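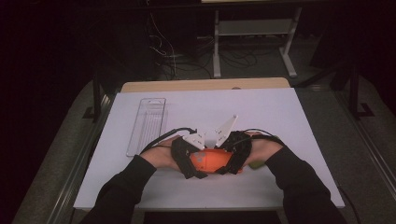
Both grippers on, with the clear tray over on the left.

I said in April that I'd write something about the job once I had been at it long enough to have an opinion. I have now done 14 shifts, so I'll have a go.

The work is for Tundolari, at their unit in Florkutura. They have a pair of robot arms they call Iyamu, and they want the arms to handle small household things: pick them up, turn them over, put them where they go. My part is to do the same jobs by hand, over and over, while wearing a gripper on each hand. The grippers record where my hands go and what they are near, and the recordings are used to train the arms. I never touch the arms themselves. They are in another room and most days I don't see them move.

When I tell people this they tend to assume I sit with a joystick. There is a joystick setup, or at least a remote one. You hold two controllers and the arms copy you a moment later. I did 3 shifts on it at the beginning and was poor at it. The delay is small but you feel it all the time, and you end up moving as if you were under water. Anything involving pressure was hard for me, as there is no feeling through the controllers at all. I squashed a paper cup every time I picked it up for a whole afternoon. A few of the others are very good at it and prefer it, mainly as you can sit down.

With the hand-held ones you stand at the table and the work is much closer to ordinary handling. You still can't use your fingers. You get a pinch on each side and that is your lot. But you can feel through the straps when the thing starts to slip, and you can feel when it has touched the table. That made all the difference for me. My first usable take on the remote rig took me most of a morning. On the hand-held grippers I had one before the tea break.

The set is called the Bistaleck, though everyone just says "the hands". Putting them on takes longer than you would think. The left goes on first for me, then I have to do the right strap up with the left gripper or ask someone. Too loose and the gripper rocks on your hand, so the recording shows a wobble that the arms then learn. Too tight and your thumb goes numb. I wear a thin long-sleeved top now after a week of strap marks. After that I check the cables aren't across the table, open and close each side a few times, and stand still until the light on the recorder changes.

A take goes like this. Everything starts in its starting place. I bring both hands in over the board, pick up the thing, do whatever the card says, set it down, and bring my hands back out. Then I press the pedal to end it. If it was good I leave it. If it wasn't I press twice and it gets thrown away. Then everything goes back to the start, with small changes: the tray moved a bit, the thing turned round, the order swapped. The small changes matter more than I first thought. In my first week I put everything back in exactly the same spot each time, and was quite proud of how neat I was. I was told very politely that the arms would learn to reach for that spot whether there was anything there or not.

The card I have been on most recently is the phone case. It is a soft one, so the sides give when you pinch them, and that is more or less the whole reason it's on the list. A hard box doesn't care where you hold it. With a soft case, if you pinch near the open edge it folds in, and if you pinch low down it stays flat but is harder to turn. The card says to pick it up, bring it upright, hold it long enough for the cameras on the grippers to get a clear view of the inside, turn it round end to end, then put it down.

The turn is the tricky bit. With bare hands you would do it with your fingertips and never think about it. With two pinchers you have to let go with one, take hold again further along, and then let go with the other. For a moment it is being held by one side only, and a floppy thing held by one side will droop. I worked out a way of doing it where I tuck the free gripper under first, before letting go, and that got me from throwing away every other take to throwing away very few.
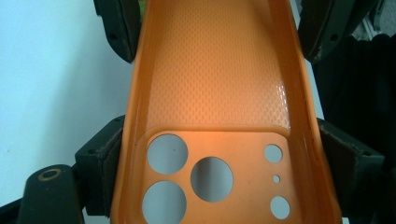

What happens if you drop something in the middle of a take?

It depends on the card. On most of them a drop means the take is thrown away and you begin again from the starting place. On some cards they want the recovery as well, so you pick the thing up from wherever it landed and carry on, and the take is kept and marked as a drop. They don't want you to drop things on purpose for those. I asked.

I should say something about speed, as it was the thing I got most wrong. I am a quick worker by habit. I spent years in a packing job where quick was what you were paid for, and I went at this in the same way. The recordings came back marked "too fast". My hands were doing three things at once, moving and turning and closing, and the arms can't copy that well. What they want is one thing and then the next, with a steady pace all through. I don't mean slow motion either. I tried that for a day and those were no good, as I kept stopping to think, and the arms learn the stops.

The pace I use now is the one I would use to show a child how to do something. It took a while to find and I still lose it at the end of a shift, when I want to go home.

The other thing is hesitating. If I reach for the case and then change my mind and go for the other side, I have to throw that take away, even if the rest was perfect. You need to have decided before you start. I look at the table, say to myself which hand goes first, and only then bring my hands in. It sounds fussy but it saves time.

My total came through last week: 816 takes kept. That is across all the cards, and the phone case makes up the largest part of it. I had no idea if that was good or bad, so I asked, and was told it was fine. I have left it there.

I did get to see the arms try it. They let us in at the end of a shift, and we stood along the back wall while Iyamu had seven goes at picking up a case and turning it. It managed the pick-up on all of them. The turn came off on three. On the rest it either let go too early or pushed the case against the board and stopped. What struck me was that on the good ones it tucked the free side under first. It was a bit stiff, but it was my way of doing it, and I hadn't put that on any form or told anyone about it. I found that odd to watch. I was pleased as well, I think, though I spent the bus home going over the ones it got wrong and wondering whether those were me too.

Since then I have been more careful about how I let go. I used to open the gripper quite sharply once I knew the other hand had it. Now I open it a little, wait to feel that nothing shifts, and open it the rest of the way. My takes are a touch longer. I have been told that's all right as long as I do it the same way each time.
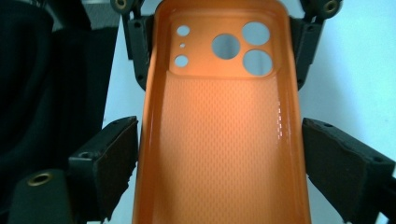

The phone case again, held upright with the camera holes at the top.

A few practical things, in case anyone reading is thinking of applying for this sort of work.

Your shoulders will hurt before your hands do. The grippers are not heavy, but you hold your arms out in front of you for long stretches. I do the stretches from the sheet now and I take my breaks properly. For the first week I worked through them and was no use by the afternoon.

Cut your nails. The straps catch.

Wear plain dark sleeves if you can. They didn't insist on it at mine, but I was told that bright patterned cuffs had been a nuisance before.

Ask to see a few of your own recordings early on. I didn't do it until my second week. Watching from the gripper's side is strange at first, as the thing you are holding hardly moves and the room swings about behind it. But you see straight away when your grip is off centre, and it is much easier than having it explained to you.

If you wear glasses, clean them before you strap in. I have had to ask someone else to push mine up my nose more than once.

The pay is hourly and not by the take, and I think that is right. If it were by the take I would be back to rushing, and so would everyone else.

I don't know how long the work will last. The present lot of cards runs to the end of the month and then there is supposed to be a new set, with cloth in it. Tea towels were mentioned. I have tried folding one at home using two pairs of kitchen tongs and it was a mess, so I expect the first few shifts will be slow. I'll write again when I've had a proper go at them.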